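Going Abroad for a Season: Planning Long Trips
Session 5 handout: Separate tickets, long connections and the night in between

September 2026
By Dalva Meireles

Bring this handout to class along with your own draft itinerary. If you don't have a trip in mind yet, use the practice itinerary at the end of section 1. Last session we covered passports and entry rules, so those come up only where they affect a connection. 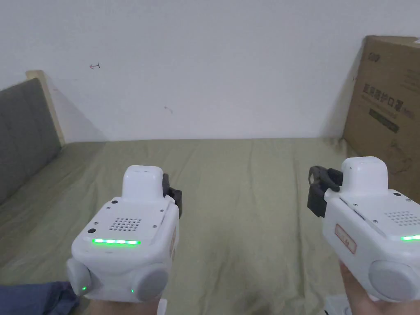

Reading time: 7 minutes

1. One ticket or two

A trip with a change of planes can be sold to you in two ways. On a single ticket, all the flights sit under one booking reference. The airline that sold it has agreed to get you to the last airport on the list. If the first flight is late and you miss the second, they put you on another one, and your checked bag is usually tagged all the way through.

On separate tickets, you have made two purchases. The second airline doesn't know you are on the first plane and has no duty to wait or to rebook you. If you don't show up, you are a no-show, and many fares lose their whole value at that point. The return half of the second ticket may be canceled too. Students are often surprised by that last part, so read the fare rules before you pay.

People buy separate tickets because the price is lower, or because no airline sells the route as one ticket. Both are good reasons. You need to add the cost of the risk to the price before you compare.

Practice itinerary: you are going from Lacson to Ilport for the winter. The direct fare is more than you want to spend. You find a flight from Lacson to Wuta on one airline, arriving in the evening, and a flight from Wuta to Ilport on a second airline, Plestent, leaving the next morning. Bought separately, the two tickets come to $173 less than the single ticket.

Work out what the $173 has to cover. Write down:
- one night near the airport in Wuta
- transport to the room and back
- a meal in the evening and something in the morning
- the bag fee on the second airline, if the first one included it
- the visa or transit permit, if your passport needs one to leave the airport

Some of you will end up with money left over and some will end up behind. It depends mostly on the bag and the visa.

2. How much time to leave

On a single ticket, the airline works with a minimum connection time set for the airport. It won't normally sell you anything shorter. A connection at the minimum is legal but tight, and you are free to choose a later flight when the booking page offers one.

On separate tickets there is no minimum, and the booking page will let you buy two flights that leave 30 minutes apart. You have to build the time yourself. Start with the scheduled arrival of the first flight and add, in order: a delay allowance, getting off the plane, immigration, waiting for the bag, customs, changing terminals, and checking in again before the desk closes. Use the closing time of the desk as your target. The departure time on the ticket is later and is no help to you if the desk has shut.

Look up the first flight's arrival record over the past month. Several tracking sites show this without an account. Pay attention to the worst days. An average hides them.

If the first flight is the last one of the day on that route, a cancellation means you lose the night and probably the morning too. Treat that as a reason to take the earlier flight, even if it gives you a dull afternoon.

3. Baggage on separate tickets

Assume that your checked bag stops where the first ticket stops. A few airlines will tag through to a second booking as a favor, but the desk agent can refuse. Don't plan around it. You collect the bag, clear customs with it, and check it again.

Weight limits can differ between the two airlines. The lower limit is the one you pack to, for the hold and for the cabin.

For most people in this course I recommend a 35-liter cabin bag and no checked bag on any trip with separate tickets. If you must check something, put nothing in it that you'll need for the overnight stop. Then, if it is delayed, you can still sleep, wash and make the second flight.

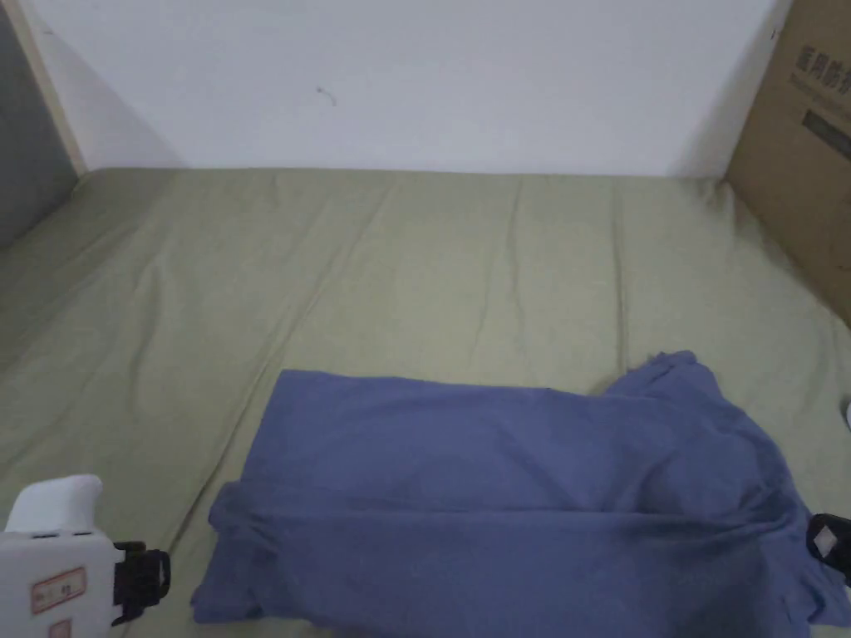

Packing for a stopover works best when you think of it as two packs, one for the night and one for the stay. The night pack goes on top and should come out without disturbing anything below it: sleepwear, toothbrush, charger, plug adapter, medicine, and one clean shirt for the morning. The rest stays closed until Ilport. Fold the clean shirt last. Laid out on the bed and brought down to a long, flat rectangle, like the dusty blue T-shirt, it can go along the side of the bag or be rolled up from one end, depending on where you have space. A hard-folded square takes up the same volume but leaves you with fewer places to put it. Practice this once at home with the real bag. Close it, lift it over your head as if into a locker, take the night pack out and put it back.

Liquids are screened again in Wuta, even if you never throw anything away or buy anything new. Anything bought after security in Lacson in a container over the cabin limit may be taken from you there. Finish it or pack it in a checked bag.

4. Airside or landside

Airside means the part of the airport past security. Landside means everything before it, plus the outside world. When you have a checked bag to collect, you must go landside, and that means entering the country. When you have only a cabin bag and a boarding pass for the next flight on your phone, you may be able to stay airside through the transfer channel.

Find out three things before you decide to sleep airside:

a. Does the terminal stay open all night? Some clear everyone out after the last departure.
b. Can you check in online for the second flight early enough to show a pass at the transfer desk?
c. Does the second airline need to see your documents in person? If it does, the online pass may not be enough to board.

Irén Medve, who teaches the Tuesday group, asks her students to phone the airport for (a). Websites are often out of date on closing hours. A written reply by email is better still, and you can show it to the guard.
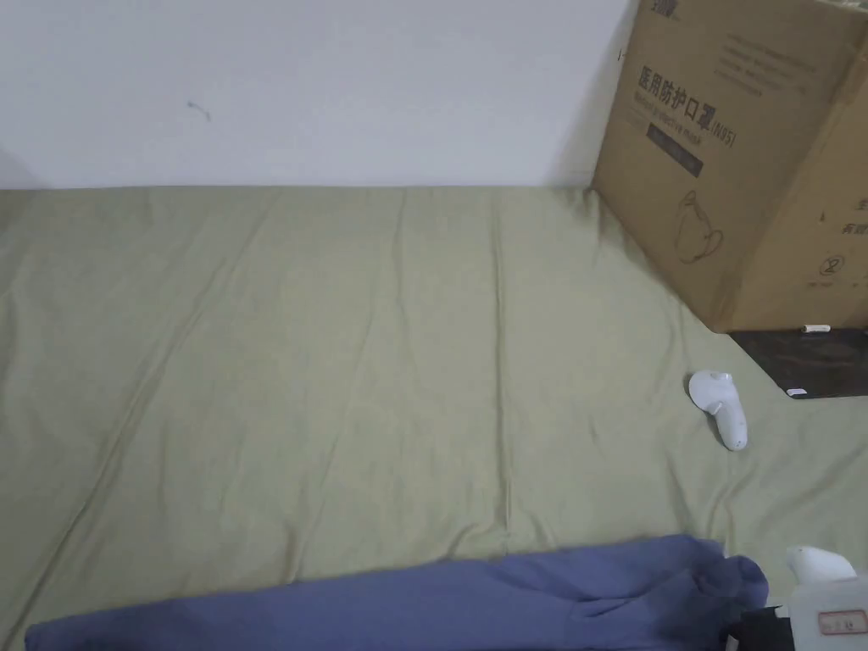 5. Choosing the room

The right room for a connection is different from the right room for a vacation. You will be in it for a few hours, most of them asleep. Put these ahead of looks and breakfast:

Late arrival. Your plane may be late, so the room has to accept you late. With a staffed desk, ask what hour it closes. With a door code, get the code before you board the first flight and save it where you can read it without a connection.

Transport at your actual hours. A shuttle that starts after your check-in desk opens is no use. Check the first one of the morning and the last one at night.

Cancellation terms. If the first flight is canceled, you won't need the room. A rate you can cancel on the same day costs more, and on separate tickets it's often worth paying.

Distance. Measure it by road. Airports are wide, and a hotel that touches the fence on the map can be a long drive from the terminal door.

Save the address in the local script as well as your own. Drivers may not read yours.

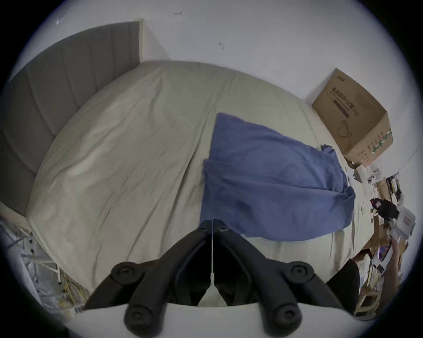

Leaving on time is the second half of the job, and it goes wrong more often than arriving. Set two alarms on two devices if you have them. Check that the phone has changed to local time, and look at a clock in the building as well. Pack everything except the night things before you go to bed. When you get up, dress, pack the night things, then strip the room with your eyes in a fixed order: bathroom, sockets, closet, chair, bed. The bed deserves a proper look. A shirt or towel is easy to pass over when it lies in loose folds on a wrinkled sheet, even a blue one on beige, and more so at that hour with one lamp on. Look along the headboard too. A tall upholstered one like the gray one here can have a gap behind it, and the gap is a good size for earplugs and a phone cable. Pull the covers all the way down and run your hand along the rail. Then check for passport, phone, wallet and boarding pass, and leave.

6. When it goes wrong anyway

If you can see that you'll miss the second flight, contact the second airline before it departs. A change made before departure costs a fee and a fare difference. After departure the ticket may be worth nothing. Keep the airline's number, booking reference and change rules on one sheet of paper.

Ask the first airline for a written statement of the delay and its cause. Do this at the airport, the same day. Your insurer will want it.

Travel insurance varies a lot here. Many policies cover a missed connection only on a single ticket. Others cover separate tickets, but only if you left a stated number of hours between them. Look for the words "missed connection" and "missed departure", which can be two different sections with two different limits. If the policy isn't clear, write to the insurer and keep the answer.

Don't rely on a credit card benefit until you have read its terms. Often both tickets must have been bought with the card.

Homework for the first class in October

Take your own itinerary or the Lacson to Ilport one and hand in a single page with the following:

- the gap between flights, broken down step by step as in section 2
- the total cost of the stop, compared with the saving
- the name and hours of one room you would book, and how you'd get there and back
- the sentence in an insurance policy that covers, or does not cover, this connection, copied out in full with the page number

If you found a case where the single ticket is the better buy, hand that in too and show the figures. Bring your cabin bag to the same class, packed, with the night pack on top.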